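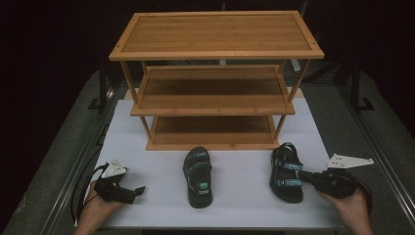
Shoe rack station, both grippers in hand and the sandals apart on the board.

Station 2 at Viltance: setup and upkeep

This page covers the hand-held gripper station we run for the shoe rack task. It was put together in September and has been through one full rebuild. Kenza Naciri did the cabling and Vitalii Mykhailiuk wrote the check sheet. The notes are for anyone taking over the station, so they stick to what gets touched in a normal week.

The table

The gray surface sits between two metal rails. We leave the rails alone after the table has been squared up. The white board goes on the gray surface and everything for the task goes on the board. Wipe the board before each block with a dry cloth. Cleaning spray leaves streaks that show up under the lights, and it gets into the carpet texture around the board, where it attracts lint.

The rack is bamboo, with three tiers. Check the screws in the top shelf by hand once a week. On the first rack we had, two of them backed out after 443 runs and the top shelf started to rock. The replacement is at 982 runs and still tight.

The grippers

Each gripper carries a white triangular marker plate on top. The plates are the part that needs the most care. If one is bent or loose, the tracked position drifts and the whole block has to be thrown out. Before starting:

Press each plate gently at the corners. It should not click or shift.
Look for scuffs and fingerprints on the printed face. Swap the plate if a mark is scratched.
Open and close the jaws ten times and watch the reading on the Urix screen.
Wipe the fingers with alcohol and let them dry.

We changed the finger pads at 3959 cycles, a little early. Signe Bisgaard keeps spares in the Agarwal drawer with the small screws.

Cables run out to the outside, one to the left and one to the right. Leave a loose loop at each gripper so the wrist can turn – a tight cable pulls the gripper off level and tires the hand.

Sandals side by side at the bottom shelf, toes toward the rack, with a gripper at each heel.
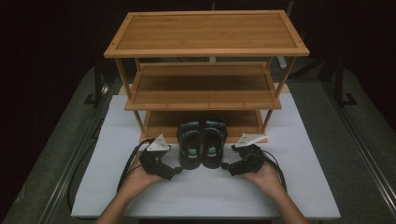 After a block

Set both grippers down with the plates facing up. Coil the cables loosely and don't wrap them around the gripper bodies. We lost 108 runs to one cracked connector, and it cracked from exactly that. Write the cycle count on the check sheet, along with anything you changed.

If a plate has been off for any reason, run the calibration again before the next block, even if the plate looks right.

Page last changed Nov 17, 2021.

Comments

Tomos Watkins
We have the same setup at Trenmont and our plates work loose about once a month. Do you use thread locker on them?

Kenza Naciri
A small drop of the removable kind on the plate screws. Keep it away from the plastic.

Orysia Pylypenko
Does the calibration need the rack on the board, or can it come off?

Vitalii Mykhailiuk
Take it off. Put it back when you're done and check that it sits flat.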